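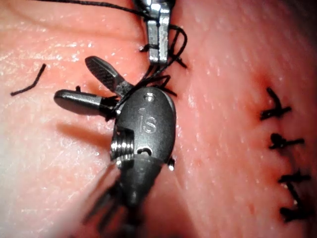 Figure 1. Four knotted stitches in black thread down the right side, with more thread being handled between the two instruments.

Running Repairs: Spacing and Knots in a Practice Suture Line
Valbona Milošević and Nikola Delić
Submitted Mar 17, 2020

Background
Neither of us could sew on a button in October. Our supervisor, Dr. Shehu, took this as a qualification and gave us the suturing topic. We wanted to know which part of a stitched row goes wrong first when beginners do it: the spacing, the tension or the knot. Nikola bet on the knot. I bet on Nikola.

What we did
We each closed practice cuts in the Bellville teaching lab, using interrupted stitches, meaning every stitch is tied off by itself. Between us we finished 34 rows. Spacing was measured with a plastic ruler, and knots were tugged with a spring scale until they slipped or we lost our nerve. Rows with fewer than three stitches were thrown out, which cost Nikola more than it cost me.

Black thread was a good choice. Against a moist, finely textured surface like the one in Figure 1 it stays easy to find, even where it runs close to the metal. We had tried a paler colour first and spent most of that session looking for it.

Results
Spacing went first. Seven of our early rows started out tidy and then drifted wider toward the end, at about the point where we got hungry. The knots held better than either of us deserved. Tension was the hardest to judge: pull too little and the edges gape, pull too much and they pucker like a cheap curtain.

Problems
Two rows were measured from opposite ends and had to be redone. The spring scale sticks below its first mark, so our weakest knots are recorded as "poor" and have no number. The raw measurements are in Appendix B, in Nikola's handwriting, for which I accept no responsibility.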